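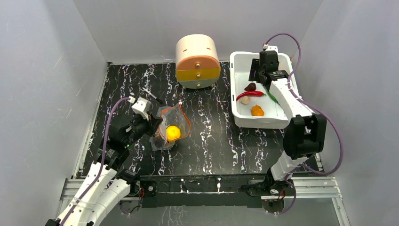

Koskela bedside lamp, clip-on

Back in stock, shorter run this time. Steel arm, fabric shade, clips to anything up to 44 mm thick. Headboards, shelves, the side of a bunk bed. Not glass please.

Cable is 200 cm, switch sits on the cable about a hand's width from the lamp so you can find it in the dark. Plug is UK three-pin. Takes a small screw-in bulb, max 4 watts LED, not supplied — we used to put one in the box and half of them arrived broken.

Colours: chalk, moss, brick. Moss is darker than it was in May, new dye batch. If your matching an older one, ask first. 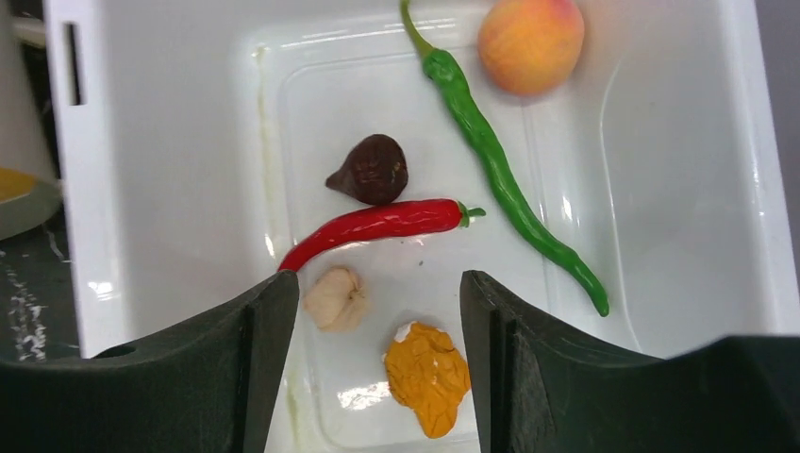

Fitting

Open the clip fully before you put it on, dont slide it. Felt pads go on the inside of the jaws, peel and stick. Painted wood: leave the paint a good few weeks to harden or the pads will mark it. Tighten the arm with the wing nut, finger tight is plenty. Shade drops on last.

If the arm droops it's the wing nut. If it still droops, email us and we'll post a spare washer, no charge.
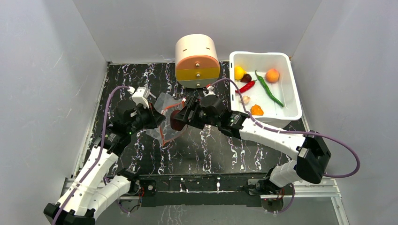
Shades can be bought on there own and fit the older Pumer lamp too, but not the Ulska, which has a wider ring. Wipe with a dry cloth only. They do fade a bit in a south-facing window, brick worst of all.

Orders go out within 4 working days. Returns fine if the pads haven't been stuck down. Trade orders and anything odd — Ratree Yensuk, via the contact form.

Page updated 26/06/2023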